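4. Setting up the table

Read this section completely before you open the second carton. The Kirnomwood table is delivered in three cartons. The top is packed alone and is the heaviest part. Two adults are needed for steps 4 to 7.

4.1 Before you start

Choose the final place of the table first. When the top is fixed to the legs, the table is difficult to turn in a narrow room and it will not pass a normal door. The top is 263 cm long. Please measure the room also with the chairs pulled out, and leave enough space to walk behind them.

The floor should be dry and clean. On a soft carpet the feet can sink during the first weeks, so you will need to repeat step 8.

Tools you need (not included):
14 mm wrench
Spirit level
Soft blanket or the flat packing cardboard
Pencil

CAUTION: Do not use an electric screwdriver for the leg bolts. The threaded inserts can come loose from the top, and this damage is not covered.

4.2 Mounting the legs

1. Put the blanket on the floor. Place the top on it with the good side down. Keep the protective film on.

2. Find the letter on each leg plate. Legs A and B belong to the end with the sticker, legs C and D to the other end. They look the same but the holes are not in the same position.

3. Set every bolt by hand first, three turns only. If a bolt does not enter easily, take it out and begin again.

4. With one person holding the leg straight, tighten the bolts with the wrench. Go crosswise, not in a circle.

5. Screw in the four leveling feet until they stop, then turn each foot back one full turn.

6. Lift the table together, one person at each long side, and turn it over in the air. Never tip it over on two legs.

CAUTION: The legs can bend if the weight of the top comes on them from the side. Keep children and pets out of the room during this step.

7. Remove the protective film slowly, starting at a corner. Wait one day before you put heavy things on the top. Light things can be placed at once.

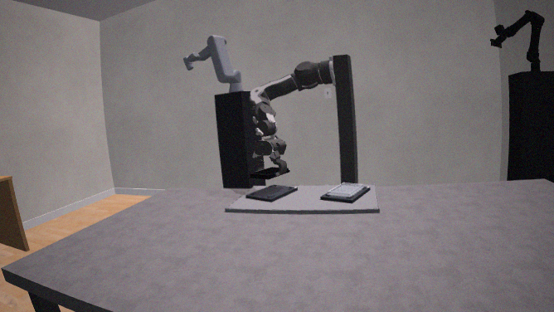
8. Lay the spirit level along the table, then across it. Turn the feet until the bubble is in the middle both times. Check all four feet have contact with the floor.

9. Tighten all leg bolts again after 10 days, and after that one time every year. Many customers do this in March together with the spring cleaning, and it is a good habit.

4.3 Accessories

Accessories from the Drondex series come in separate cartons and have their own parts list. Compare the list with the contents before you throw away the packing. Missing parts must be reported with the carton number, which you find next to the bar code.

Panels should be carried with both hands at the border. Do not push with fingers on the thin bars. For dust, use a dry brush with long hair. Water stays in the small cells for a long time and leaves white marks when the water is hard. 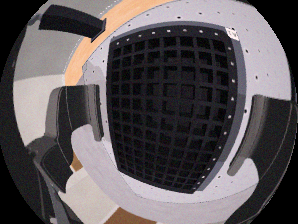 Grid panel with flat black border

Do not hang or fix accessories on the edge of the table top. A strong pull at the edge can open the joint between the top and its frame.

4.4 Daily use and care

Wipe the top with a damp cloth and dry it after. A small amount of dish soap is allowed. Not allowed are scouring powder, vinegar, oven cleaner and the rough side of a kitchen sponge.

For oil or candle wax, let the spot become cold, lift it with a plastic card, and clean the rest with Olitico surface cleaner. Try it first on a place that is not seen. Rinse two times, otherwise a dull film will stay.

Put a mat under things which stand in the same place for long time. Small hard feet can leave a mark, and below a device the surface cannot breathe. Lift the mat once a week and wipe under it.

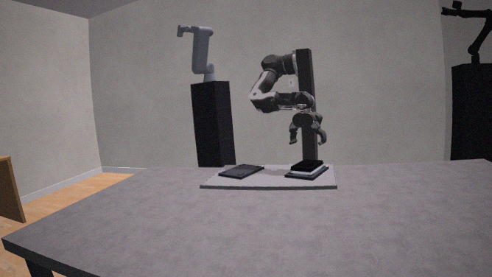
Light grey mat on the table top

CAUTION: Pots directly from the stove need a trivet with feet. A thin mat is not enough.

NOTE: Direct sun changes the color of the top a little in the first months. Move mats and bowls from time to time so that the change is even.

4.5 If something is not right

The table moves when you lean on it: tighten the bolts (step 4), then level again (step 8).

A foot cannot be turned: take the weight off this corner. Ask a second person to lift a little. Do not use pliers.

There is a noise when the table is loaded: check that the load is below 600 N on one end. For larger loads spread the weight over the middle.

A scratch is visible: very fine scratches can be treated with the repair set, order number 263-D. Deep scratches should be seen by our service.

Spare feet and bolts are sent by Kanagaratnam, our parts partner. Write the letter of the leg on your order. Questions about this section can be sent to Hashini Samarakoon at the service desk, who answers in English. The desk is closed on Tuesday.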